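Juego de organización de pared Zakilau – barra, ganchos y cesta

Hola otra vez. Llevaba meses queriendo tener esto en la tienda y por fin puedo enseñarlo como toca. Lo descubrí buscando algo para mi propio recibidor, donde las llaves acababan siempre debajo del correo, y al final me enganché tanto que pedí un lote entero (mi pareja todavía me lo recuerda).

El juego trae una barra horizontal de aluminio, una cesta de malla metálica blanca y cuatro ganchos que no son iguales entre sí. Eso es lo que más me gusta, ¡los ganchos distintos! En el doble cromado, el grande, yo cuelgo el bolso y la bufanda. El estrecho lo dejo para las llaves. Y la cesta es rectangular, va fijada a la pared y en mi casa se traga gafas, guantes y los tickets que juro que voy a tirar.
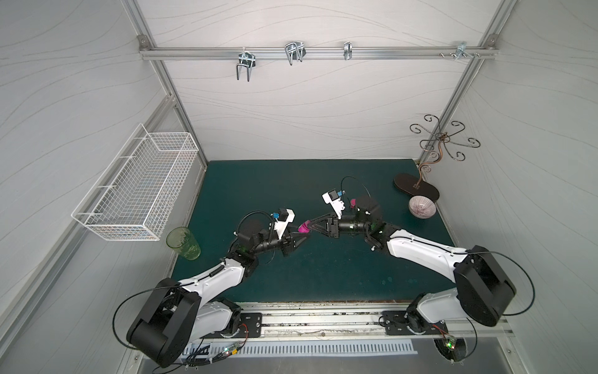

Para montarlo necesitas un taladro, un nivel y media horita de calma. Yo pondría la barra a unos 30 cm por encima de la mesa, que deja sitio para un vaso o un joyero alto sin que las correas se enreden. Si tu pared es de pladur, pide los tacos especiales en las notas del pedido y te los meto en la caja sin coste.

Mucha gente me pregunta con qué combinarlo. Mi favorito es el soporte para joyas Studa, en bronce oscuro, con brazos en voluta y base ovalada de madera oscura – queda precioso al fondo de un tocador, con un cuenquito delante para los anillos. El vaso Annamalai de vidrio verde translúcido también me encanta. Se vende como vaso, pero el mío lleva desde diciembre lleno de brochas de maquillaje y ahí se va a quedar.

Las tres cosas se compran por separado, que no todo el mundo quiere el conjunto.

Precios: el juego de pared cuesta 50 euros y el vaso 22. El soporte Studa está agotado ahora mismo, pero puedes dejar tu correo y te aviso en cuanto entre.

Los envíos salen los miércoles con Sturkov, así que si pides el martes por la noche todavía llegas. Tienes 30 días para devolverlo, siempre que no hayas perdido los tornillos (yo los pego con cinta a la propia barra en cuanto abro la caja).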